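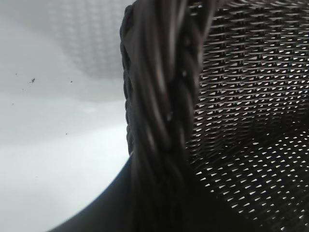

The braided rim of one of the dark wicker baskets, close up.

Elie Hattar repairs and specifies woven storage for a living, mostly for small hotels and bakeries, and has done so from a unit in Jardale for long enough to have firm views on rims. The weave, in Hattar's opinion, gets too much attention from buyers. The rim decides how long a basket lasts.

"People pick a basket up by the edge," Hattar says. "Even when it has handles. So the edge takes the full load, on one side, and it takes it at an angle. If the border is a thin strip folded over and stapled, it opens up. A braided border spreads the pull across several strands, and those strands are trapped under each other."

The dark basket under discussion has a border of that kind, several strands twisted round one another like rope, with a wall of flat, narrow strips below it. Hattar checks a border by running a thumb along the outside in both directions. A sharp end that catches in one direction only can be tucked back in. One that catches both ways has usually split, and the strand must be replaced back to the last sound crossing.

Asked about the wall, Hattar is brief. Flat strips pack closely when they run in straight rows. Where the wall has to turn under to make the base, the same strips must spread, and gaps open between them. "That's geometry. You can't have a tight weave and a tight curve with the same strip width. You can hide it with a liner or you can leave it open. For bread I'd leave it open. For screws, obviously, line it."

The open part of the weave is also where dirt collects. Hattar's method is a dry brush first, worked along the strips and then across them, followed by a cloth wrung out hard. Soaking is for natural material that has gone brittle, and then only before a repair. Baskets should be dried upside down with air underneath, away from a radiator.

The conversation turned to tables, a subject Hattar raised without being asked. The workshop does its inspection on white surfaces and has done since a job for Nutisov, a chain of breakfast rooms that sent in 515 baskets for grading. The first batch was sorted on a brown bench and had to be sorted again. 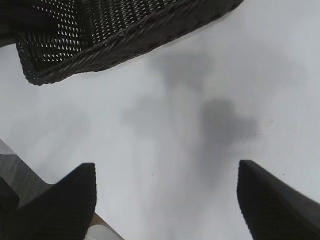 Grading starts with the base, and for that Hattar wants a pale, matt surface under the basket and light from above. "Dark on dark, you see nothing. You end up feeling for a broken strand, which is slow." Gloss is nearly as bad, as reflections come up through the weave and look like gaps. Against plain white the openings in a dark floor show up as a grid of bright specks, and a break in the pattern is found by eye. Debris shows up as well. Two tiny dark specks on a white top would go unnoticed on oak. Hattar treats such specks as a prompt to tap the basket over a clean sheet of paper and look at what falls out: dust is ignored, fibre is not.

The Nutisov job set the grades still in use. Grade one goes back into service. Grade two needs work on the border and grade three needs work on the wall. Anything with damage where the wall meets the base is withdrawn. Hattar does not repair that joint for commercial clients. "I can make it look right. I can't tell you how long it will hold, so I won't invoice for it."

Stacking is the usual cause of failure there. Baskets of the same size are pushed one inside another and pulled apart by the rim, with the lower one held down by the base. Hattar allows up to 6 in a stack, with a sheet of card between each. Trummer, the supplier that handles most of the workshop's replacement stock, ships them in taller stacks, and the two have corresponded about it.

The reference number most clients ask for is 3110, a rectangular pattern in the Kameo range, chosen because it fits a standard shelf. Hattar stocks it but would prefer that people measured the shelf first and left two fingers' clearance at each side. Without that gap the border rubs on the uprights each time the basket is drawn out, and the outermost strands wear flat.

Repairs are taken in on Saturday mornings. Baskets should arrive empty, brushed out and unstacked.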